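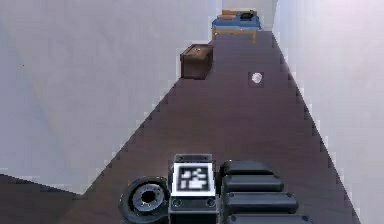 ## Simulator month at the Marus Robotics Club

April was all simulator, all month, and we loved it! The club has one arm to share and a lot of people who want to drive it, so Somtochukwu Amadi built us a little virtual house to practice in. We call it Doltuvus (it was the name of the save folder, and it stuck). Everybody gets the same rooms and the same furniture, and you can run it on a school laptop without the fan taking off.

The corridor view up top is from the arm's own side, with the marker right there in the foreground and a straight run down to the table with the blue top. The white ball and the wooden crate are both in the way of a lazy driver. Our new members learned so much from that hallway – mostly how wide you have to think when you're steering something with an arm on it.

Between everybody we logged 2,790 practice runs in Doltuvus, and 2,022 of those came from the beginner group. Beginners! Folasade Tijani made a wall chart to keep track and had to tape on extra paper.

## At the dresser

The dresser is where people stay late. You get a mug, a laptop and a potted plant all on one surface, so there's plenty to plan around before you even think about closing the fingers.

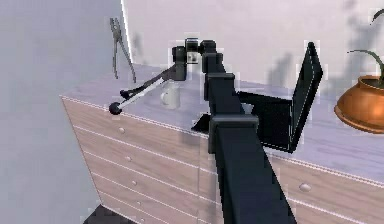 *Gripper open over the white mug, with the laptop behind the arm. Love those long skinny fingers!*

We split into 3 teams for this part, and each one wrote its own approach path from scratch. Team Tendov likes to come in high, Team Idahosa likes to come in from the side, and the third team is still arguing (happily) about a name.

## Next up

Each team picks its 5 favorite runs to show at family night, and visitors will get a turn at the controls too. If you're a student at Marus and this looks like fun, come find Somtochukwu or Folasade in the lab after 3:30. You don't need to know any code to start!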